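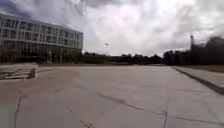 화요일 아침부터 산책 타래 하나 엽니다. 요즘 점심시간마다 회사 건물 뒤로 한 바퀴씩 도는데 혼자만 알기 아까워서요. 길어질 수도 있고 중간에 끊길 수도 있어요 (회의 잡히면 끝입니다)

일단 코스. 건물 옆면을 따라 쭉 걷다가 나무 있는 쪽으로 빠져서 크게 돌아오는 길이에요. 천천히 걸으면 딱 40분. 밥을 20분 안에 먹어야 한다는 뜻이죠... 그래서 요즘 메뉴는 거의 김밥입니다

우리 건물 솔직히 멋있다고 생각해 본 적이 없거든요. 희끄무레한 회색에 네모 창문이 줄줄이. 근데 흐린 날에 옆에서 비스듬히 보면 지붕선이 저 끝까지 쭉 내려가는 게 은근 시원해요. 입사하고 한참 지나서야 알았네

반대로 맑은 날은 별로예요. 벽이 너무 허옇게 떠서 눈이 부심. 흐린 날 건물파입니다 저는

1층 앞에 초록초록하게 심어 놓은 것들 있잖아요. 이름을 몰라서 검색 앱을 돌려 봤는데 찍을 때마다 다른 이름이 나와요. 사철나무라고 했다가 회양목이라고 했다가. 아시는 분 좀 알려 주세요ㅠㅠ

아 그리고 구름 얘기. 9월 들어서 하늘이 계속 이 모양인데 저는 이런 두꺼운 구름 좋아해요. 가운데만 하얗게 밝고 가장자리로 갈수록 얼룩덜룩해지는 거. 한쪽 구석은 또 푸르스름하게 어둡고요. 물감으로 치면 물을 너무 많이 탄 느낌?

다만 우산을 챙기느냐 마느냐가 매일의 고민. 날씨 앱은 강수 확률 60퍼센트래요. 60이 제일 나빠요. 차라리 90이라고 해 주면 포기하고 들고 나갈 텐데

결국 Oltby 접이식 우산을 가방에 넣어 두기로 했습니다. 가벼워서 좋은데 한번 펴면 다시 접는 게 일이에요. 손잡이 버튼 누르고 밀어 넣다가 두 번이나 튕겨 나옴. 사무실 로비에서 그러고 있으면 좀 창피합니다

나무 쪽 얘기도 해야죠. 멀리서 보면 그냥 낮은 초록 띠 하나인데 오른쪽으로 갈수록 확 높아지고 빽빽해져요. 흐린 날은 거의 까맣게 보여서 거기만 저녁 같음

그 나무들 위로 삐죽 솟은 길쭉한 거, 탑인지 기둥인지 저도 몰라요! 위쪽이 살짝 넓적한데 통신탑이라는 사람도 있고 급수탑이라는 사람도 있고. 팀 단톡에서 한 번 논쟁이 붙었다가 결론 없이 끝났어요

가까이 가 보려고 한 적도 있는데 그쪽 길이 빙 돌아가게 되어 있어서 점심시간 안에는 무리. 퇴근하고 가면 되지 않냐고요? 퇴근하면 집에 가고 싶잖아요

대신 길 잃을 걱정은 없어요. 나무 사이에서 방향 헷갈릴 때 그거 보이면 아 저쪽이구나 하고 돌면 됩니다. 저 같은 길치한테는 고마운 존재

신발 질문 주신 분 계셔서. 저는 Zernham 거 신어요. 밑창이 좀 딱딱한 편이라 처음 일주일은 뒤꿈치가 아팠고 지금은 괜찮습니다. 젖은 보도블록에서는 살짝 미끄러우니까 비 온 다음 날은 조심하세요

걸음 수는 한 바퀴에 4천 보 넘을 줄 알았는데 예전에 쓰던 만보기는 2000보라고 우기더라고요? 40분을 걸었는데요? 배신감에 Ogura 걸로 바꿨더니 이번엔 너무 후하게 쳐 줘서 그것도 못 믿겠어요. 그냥 시간으로 재기로 했습니다

버스는 735번이 제일 편해요. 정류장에 내려서 건물 쪽으로 걸어오다가 바로 산책길로 빠지면 됩니다. 주말에 오실 분들은 배차가 길어지니까 시간표 꼭 보고 오시고요

커피 들고 걷는 분들은 Ladix 카페 추천. 아이스로 시키면 얼음을 진짜 꽉 채워 줘서 한 바퀴 돌 때까지 안 녹아요. 대신 커피 양이 적다는 게 함정... 라떼보다는 아메리카노가 나아요

걷다 보면 꼭 중간쯤에서 업무 메신저가 울려요. 신기하게 사무실 앉아 있을 때는 조용하다가요. 그래서 요즘은 알림 꺼 놓고 갑니다. 급하면 전화하겠지 뭐

같이 걷자는 분이 생겨서 한동안 둘이 다녔는데 보폭이 너무 달라서 ㅋㅋㅋ 저는 하늘 보느라 느리고 그분은 거의 경보 수준. 지금은 출발만 같이 하고 끝나고 로비에서 다시 만나요

자리에 창문이 없어서 그런지 나가서 먼 데 한번 보고 오는 게 꽤 커요. 모니터만 보다가 지평선 쪽 나무 줄을 보면 눈에 힘이 스르르 풀리는 느낌. 오후 3시쯤 오던 두통도 좀 줄었어요 (제 기분 탓일 수 있음)

겨울에도 계속할지는 모르겠어요. 작년에 이 동네 바람 맞아 본 사람으로서 자신이 없습니다. 귀마개랑 장갑 추천받아요. 폰 터치 되는 장갑 중에 진짜로 터치 되는 거 있으면 제발 알려 주세요

저녁 산책 코스도 올려 달라는 분 계시는데 해 지면 나무 많은 쪽은 제가 무서워서 안 가요. 겁 많습니다. 밝을 때 코스만 다룰게요

어 회의 잡혔다. 식물 이름이랑 그 길쭉한 탑 정체 아시는 분은 댓글 남겨 주세요. 오후에 읽고 답글 달게요!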